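Seketti Tidy-Up Set: Read Me First

Hello and welcome! Seketti is a collection of examples for teaching a walking robot to clear small litter into a bucket it carries along. Biljana Halilović started it in October, and the rest of us have been happily adding to it ever since (our thanks to Viorica Popescu for her patience with the spreadsheets).

What one example holds

Each example is one attempt, with video from a fixed room camera and from the head, plus joint readings for both arms. The bucket stays in the gripper on one side and the five-fingered hand does the reaching. We record at 21 readings a second, and please don't resample before you've read the timing notes, they will save you an afternoon!

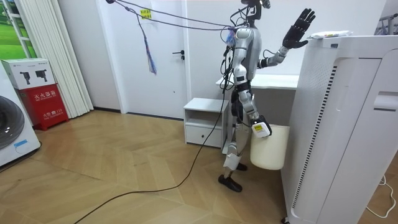 Targets and where they sit

We like light things that can take a squeeze: packets, lidded cups, scraps of wrapping. They go at different heights, on the desk or on top of the air purifier, and the high ones are by far the harder to learn from, so there are more of those.

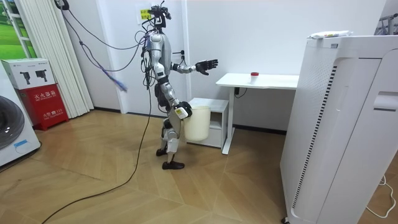
Head view

The head camera looks wherever the operator looks, so plenty of stretches have no hand in them at all, only furniture and floor. We kept these in. A model that has only ever seen its own fingers gets terribly lost when they leave the picture, and Hrvoje Babić found that dropping such stretches made his searching runs worse.
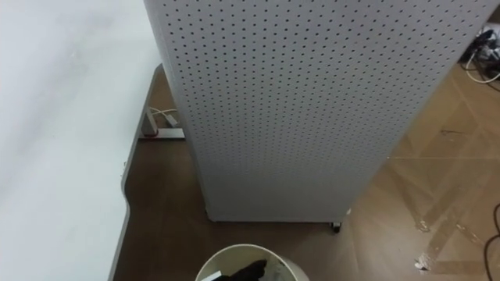 Labels are one short line per attempt, typed by the operator straight afterward, with the target, its starting place and "done" or "not done." Failed attempts are marked and kept, more than 80 of them so far, and we'd gently ask you to try training with them before you filter them out.

Splits

Validation has 27 attempts and the small smoke test has 4. Neither shares an operator with training.

Corrections are very welcome. Send them to Sandra Marsden with the attempt number in the subject line.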